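Does a Full Moon Really Keep You Awake?

Ask a grown-up why everybody in the house slept badly and there's a good chance they'll say, "Must be a full moon." They'll say it as if it were a fact, like water being wet. Is it a fact? How would they know? Did they check the sky, or did they just have a bad night and go looking for something to blame?

We're going to poke at this one a bit. Bring your doubts.
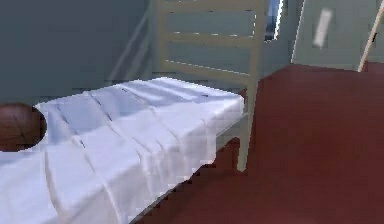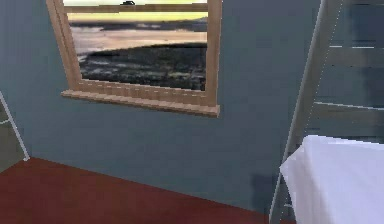
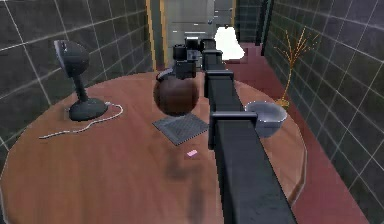

A bed, a window and a round table, all computer-drawn.

What people say

The story is very old and it comes in many flavors. Some people say you can't sleep under a full moon. Some say you sleep but have wild dreams. Others say babies get born, dogs bite, teachers lose their tempers and hospitals fill up. The word "lunatic" comes from luna, the Latin word for moon, so people have been blaming the moon for odd behavior for more than 2,000 years.

Now, does an idea being old make it true? No. People also believed for a very long time that the sun went around the earth. Old ideas deserve a fair look, the same as new ones. They don't get to skip the line.

What the moon is doing up there

First, some things that aren't in doubt.

The moon doesn't make any light of its own. It's a big ball of gray rock, and what we call moonlight is sunlight bouncing off it. Half of the moon is always lit by the sun (except during an eclipse, when the earth gets in the way). What changes is how much of that lit half we can see from where we stand. When we see nearly all of it, we say the moon is full. When we see almost none, we call it a new moon, which is a funny name for something that's billions of years old.

It takes a bit more than four weeks to go from one full moon to the next. The moon looks pretty much full for a couple of nights on either side of the real one, too. Remember that, because it's going to matter.

But the moon moves the ocean!

This is the argument you'll hear most. It goes like this: the moon's gravity pulls on the ocean and makes the tides. Your body is more than half water. So the moon must pull on you!

It sounds clever. Look at it slowly, though.

The tides happen because the earth is huge. One side of the earth is a lot closer to the moon than the other side, so the pull is a little stronger on the near side and a little weaker on the far side. That difference stretches the ocean out. Now think about your body. How much closer to the moon is your head than your feet? Hardly any at all. There's no tide in a glass of milk, or in a bathtub, or in you.

And there's a bigger hole in this argument. The moon doesn't switch its gravity on when it's full. It has the same amount of gravity when it's a thin little slice. There are big tides at the new moon as well as the full moon, because both times the sun and moon are lined up with us. So if tides in your body kept you awake, you'd be just as grumpy at the new moon. Have you ever heard anybody say, "Must be a new moon"?

What about the light?

This is a better argument. Light really does matter for sleep. Your brain uses light to help work out whether it's day or night. Bright light in the evening can make it harder to feel sleepy.

Long ago, before street lamps, a full moon was the brightest thing in the night sky by far. People could walk around by it, or bring in crops, or sit up talking. It wouldn't be surprising if they slept less on those nights. They had something to do and light to do it by.

But what about your room? Have you got curtains? Is there a lamp in the hall, or a street light outside? An ordinary lamp in your bedroom is much, much brighter than the moon. If you can sleep with a night-light on, it's hard to see how the moon through a curtain would bother you.

So has anyone tested it?

Yes, many times, and this is where you have to be careful, because the answers don't all agree.

Some scientists have measured sleep and found that people slept a little less near the full moon. Other scientists looked at bigger groups and found nothing, or found a difference so tiny you'd never notice it. When studies disagree like that, a sensible person doesn't grab the one they like best. They say, "Hmm, not sure yet," and wait for better tests.

There's a sneaky problem too. Suppose ten scientists look for a moon effect. Nine find nothing and put their notes away in a drawer. One finds something, maybe by luck, and writes it up. Which one do you think ends up in the newspaper?

The Bresamside sleep diaries

Some kids at the Bresamside after-school science club wanted to find out for themselves. So-yul Ahn and her sister Kyu-ri were sure the moon kept them up. Han-gyeol Lim was sure it didn't. Their club leader, Mireille Chauvin, told them that being sure was no use to her and handed out notebooks.

In June they kept a sleep diary for 3 weeks. Every morning they wrote down when they thought they'd fallen asleep, how many times they remembered waking, and a score for how rested they felt. Between them they filled in 60 pages.

What did they find? Kyu-ri had 2 really terrible nights. One of them was the night of the full moon. "See?" she said.

But the other one was more than a week away from the full moon, and on that night she'd had a cold. And on the full moon night it had been very hot, and the neighbors were having a party. Was it the moon, the heat or the music? There's no way to tell from a diary. Han-gyeol, by the way, slept fine the whole time, which doesn't prove he was right either. He's one person. He might sleep through a marching band.

Mireille pointed out something worse. Everybody in the club knew when the full moon was. So-yul had drawn a little circle on that page before she even went to bed. If you lie there waiting to be kept awake, what do you suppose happens?

A better test would go like this. Don't look at the moon and don't look at a calendar that shows it. Keep the diary for months, since three weeks doesn't even cover one whole trip through the phases. Get a lot more people. Then have somebody else match up the dates at the end. It's also better to measure sleep with a machine, because people are bad at remembering the night. You might think you were awake for hours when it was only a few minutes.

Why do so many people believe it, then?

Your brain is very good at spotting patterns. It's so good that it spots ones that aren't there.

Say you sleep badly and look out and see a big round moon. Wow! You remember that. You tell people at breakfast. Now say you sleep badly and there's no moon to be seen. You just roll over and forget about it. And what about all the full moons when you slept like a log? You didn't see those at all. You were asleep!

So the hits get saved and the misses get thrown out. Grown-ups call this confirmation bias. It happens to everybody, scientists included, and that's why they write things down before they know the answer.

Remember how the moon looks nearly full for several nights? That helps the story along too. If you have a bad night and the moon is almost round, most people will count it. Close enough, they say. With that much wiggle room, a lot of plain old bad nights are going to land near a full moon.

Gil-soo Jin, who helps out at the club, worked nights at a bakery for years and swears the customers were stranger at full moon. The kids asked if he'd kept a list. He hadn't.

Where that leaves us

Does a full moon keep you awake? The tide argument doesn't work. The light argument might have worked long ago, and might still work a little if you sleep outdoors or in a very dark place with no curtains. The tests are mixed. The stories people tell are mostly the kind where the misses got thrown out.

You're allowed to say "probably not much" and leave it there. You're also allowed to change your mind if somebody does a really good test.

Questions to ask when someone tells you a "fact" like this

How do you know?
Did you write it down at the time?
How many times did it not happen?
Could something else have caused it?
What would make you change your mind?

Ask nicely. People don't always enjoy it.

Words in this article

Phase: how much of the lit side of the moon we can see on a certain night.
Gravity: the pull that every object has on every other object. Big things pull more.
Confirmation bias: noticing the things that fit what you already believe and missing the ones that don't.
Lunar: having to do with the moon.

Last checked November 29, 2018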